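Section 4: Your First Night with the Rarstead Backyard Radio Telescope

By now your dish is bolted to its mount, the receiver box is sealed, and the Jernunora software is installed on your computer. Time for the fun part! In this section you'll point the dish at the Milky Way and pick up the faint radio glow of hydrogen gas, drifting between the stars at distances that are hard to take in.

You don't need a dark sky for this. Hydrogen gives off radio waves at a wavelength of 21 centimeters, and those come straight through clouds and city lights. Daytime works too, as long as the dish stays well away from the Sun.

Before you start

You will need:
The assembled dish and mount
The receiver box and its power supply
The long signal cable
A computer with Jernunora version 3 or later
A compass, or a phone with a compass app

CAUTION: Never look into the feed horn while the dish is facing the Sun. The dish can gather enough heat at the focus to burn skin and melt plastic parts.

CAUTION: Do not use the telescope if there is lightning in the area. Unplug the signal cable at both ends and bring the receiver box indoors.

4.1 Warming up the receiver

1. Connect the signal cable to the port marked OUT on the receiver box. Finger tight is enough.

2. Plug in the power supply. The green light comes on right away and the amber light blinks.

3. Leave everything alone for 37 minutes. The amplifier drifts while it settles, and readings taken too early will wander all over the place. Go have a snack! 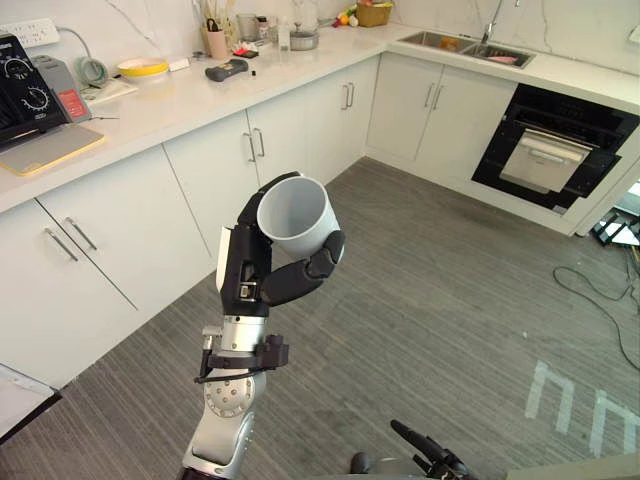 4. When the amber light stops blinking, open Jernunora and click Connect. A jagged line will start crawling across the screen. Those are real radio waves coming down your own cable.

Note: If the line is perfectly flat, the receiver isn't getting power or the cable has worked loose. Go back to step 1.

4.2 Taking a blank-sky reading

The telescope needs something quiet to compare against, so we start with a patch of sky far from the Milky Way.

1. Tilt the dish to the angle shown under Quiet Sky in the software. It changes with the time of day and your location, so check it each session.

2. Step back at least 2 meters. Your body gives off radio noise too, and the dish will happily pick you up.

3. Click Record Blank and wait for the chime.

4. Save the file. We like to put the date in the name, but anything you'll recognize is fine.

Note: Phones, microwave ovens and some LED lamps can put sharp spikes in the blank. Switch off what you can and record again. 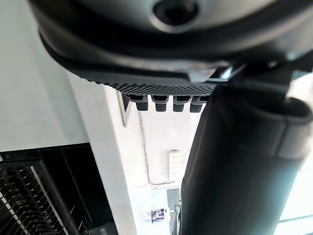 A spike that stays in exactly the same spot from night to night is almost always local. The hydrogen signal looks quite different — a soft, rounded hump, often with a shoulder or a second peak where a spiral arm is moving at another speed.

4.3 Finding the hydrogen line

1. Choose Milky Way from the target list and move the dish to the angles shown. Cygnus is a wonderful first target from northern locations.

2. Click Record Target and let it run for 705 seconds.

3. Click Subtract Blank. The hump should rise out of the noise near the middle of the plot.

4. If you see nothing, check the compass heading first. Metal railings and parked cars can pull a compass well off north.

Go on to Section 5 to turn the shape of that hump into the speed of the gas.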